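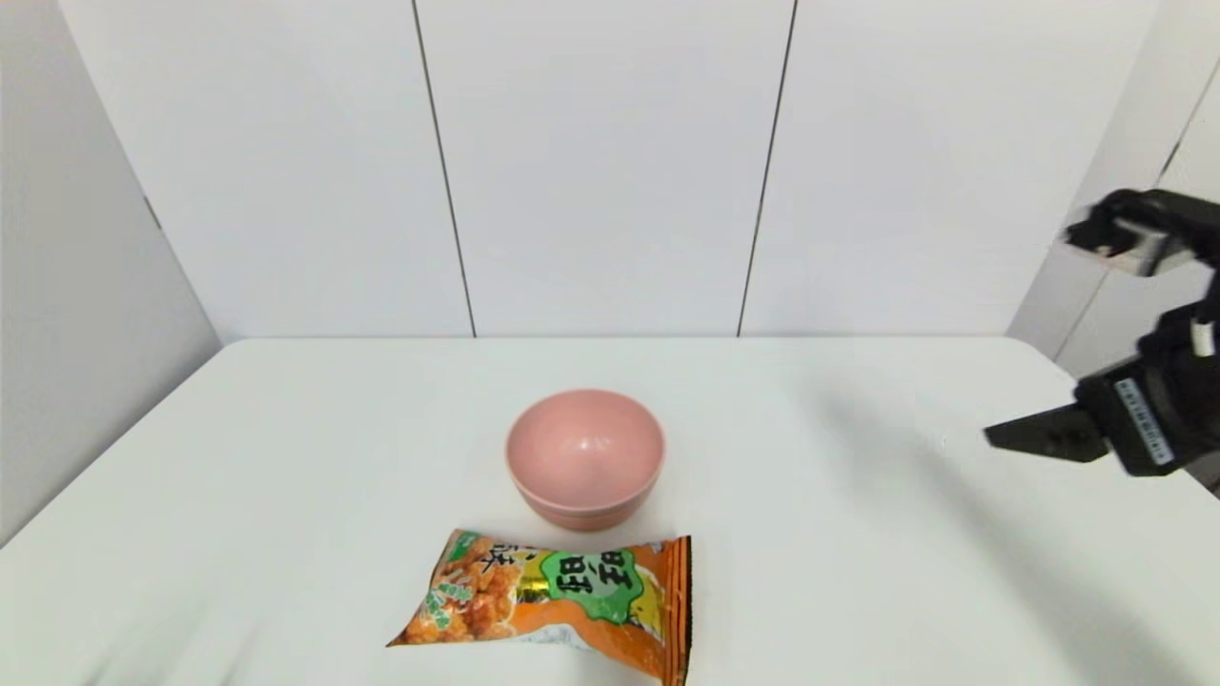 Pink serving bowl and an orange bag of fried snacks on a white tabletop.

Snack bowl

A snack bowl is a small or medium round vessel used to serve dry, ready-to-eat foods such as chips, crackers, puffed grains and fried dough pieces. It differs from a soup bowl mainly in its lighter wall and in having no need to hold heat. Many are molded in one piece, with a raised foot ring that lifts the base clear of the table.

Shape and capacity

Deep bowls with sloping sides keep loose pieces together and catch crumbs at the narrow base. Shallow bowls give easier reach but spill sooner when passed around. Capacity is stated by volume - the Prevau series, for instance, runs up to 3000 milliliters - although the useful fill is lower for bulky snacks.

Packaging

Fried snacks are usually sold in sealed flexible bags, crimped at both ends. The film keeps out moisture and light, and the ingredient panel is printed on one face.

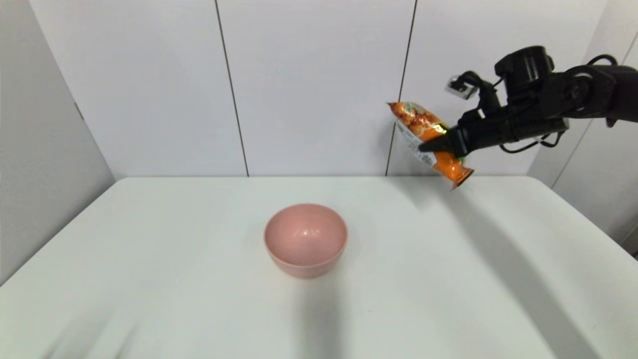 Hicham Berrada objects that the bag is a serving vessel in its own right, and that a bowl only speeds up staling. Encarnación Palacios, in her handbook for the Iglesias catering school, accepts this for single portions but recommends a bowl whenever more than two people share.

Table surface

A plain, pale surface is preferred for serving. Crumbs and oil spots show up quickly on it and can be wiped off before they are carried to clothing or paper. Textured cloths hold salt and are shaken out after use.
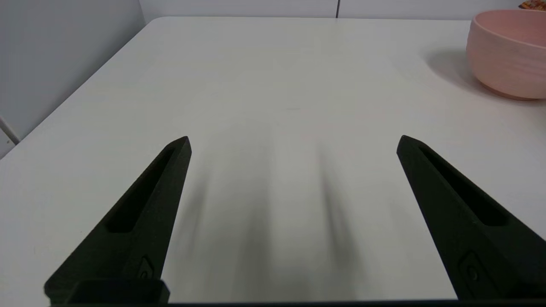

White tabletop at close range.

Placement

The bowl is set within reach of all diners, with the unopened bag beside it. Pouring is done low, from one corner of the bag, to limit breakage. The Nelo table guide gives 30 grams as one serving.
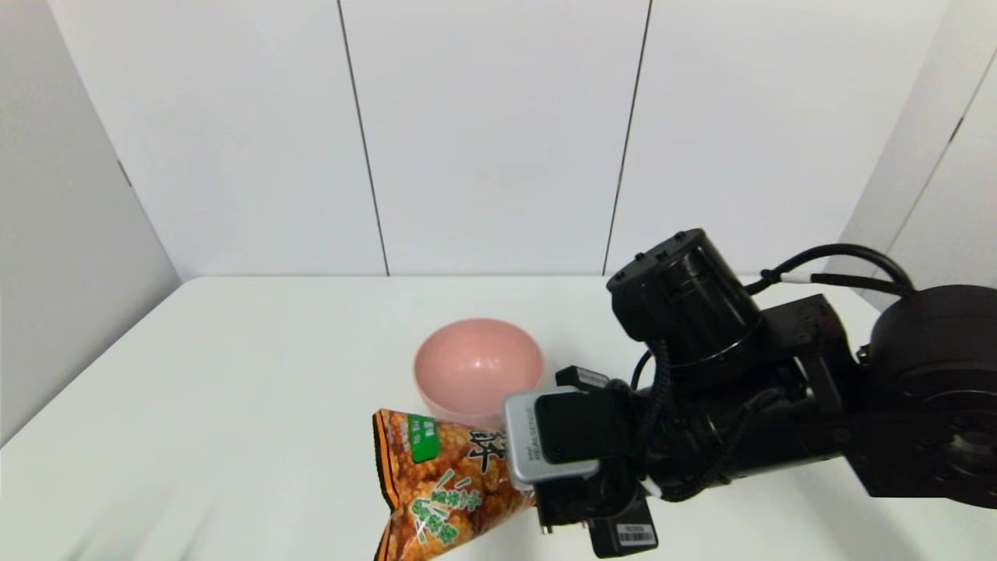

Care

Plastic bowls are washed by hand or on the upper rack. Oil film left inside dulls a glossy finish and takes on odors - warm water with a little dish soap removes it.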